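3.2 Small chores at the counter: the glasses job

I'll start with the one I like best, mostly because I do it badly myself. 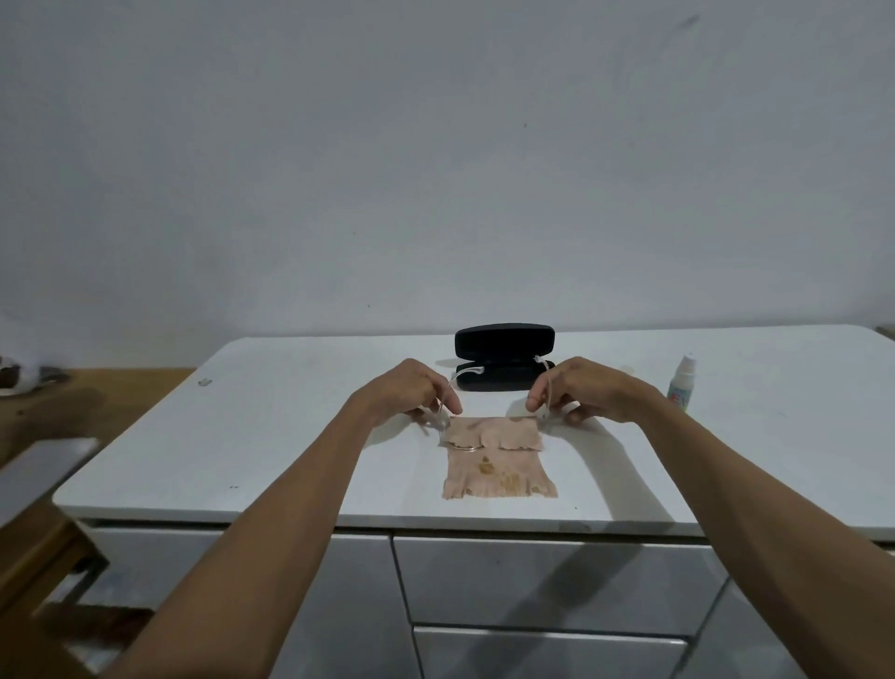

Figure 4. Clear-framed glasses held lenses-down over a cleaning cloth, with the hard case behind.

3.2.1 What people keep within reach

When we went through the 424 chore entries from the Nundorgate households, 30 of them were about glasses, and I'd honestly expected a handful. It's such a tiny job that most people forget to write it down (I certainly would). What caught my eye was how little gear it takes. A cloth, a hard case and a bit of clear counter will do it, and the set-up in Figure 4 is pretty typical of the ones I coded.

The cloth is my favourite bit. Ours came out of the drawer stained and frayed far more often than not, and the pinkish-beige one in the figure, with its brownish blotches and ragged edge, would fit right in. I asked people in nine homes when they'd replace theirs and got a lot of shrugging - one person told me theirs was older than the glasses!

Colour didn't seem to matter to anybody, but where the case lived certainly did. I coded its spot using the Utent scheme, which I'll come back to in Section 3.4 when we get to keys and wallets.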